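Speaker notes: Gathering examples for the Tremevum assembly task

Slide 1. Good morning. My subject is how the Droswood laboratory gathers examples for a learning system. The task is to build a burger on a tray, taking the pieces from clear racks.
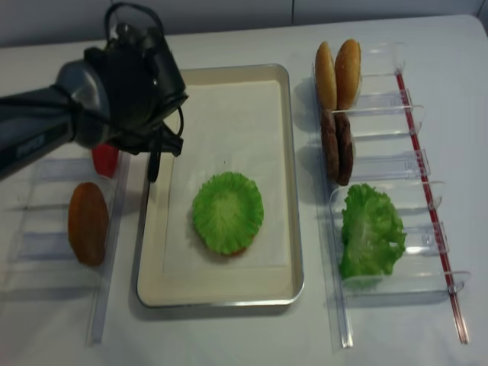
H. Wallner

Slide 2. Each example is one full build, guided by an operator. The collection holds 2597 examples, against a first target of 2000. Pause here for questions on the target.

Slide 3. The pieces stand on edge in their slots, and the fingers must close on a narrow side. The order of the layers is set before each build.

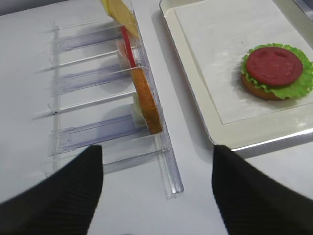

A second view is recorded from the wrist of the arm, and both views are stored with the joint positions. Builds with a dropped piece are kept and marked as such. We have set aside 400 examples for testing; these are never used in training.

Slide 4. Questions. Refer requests for access to the Droswood office.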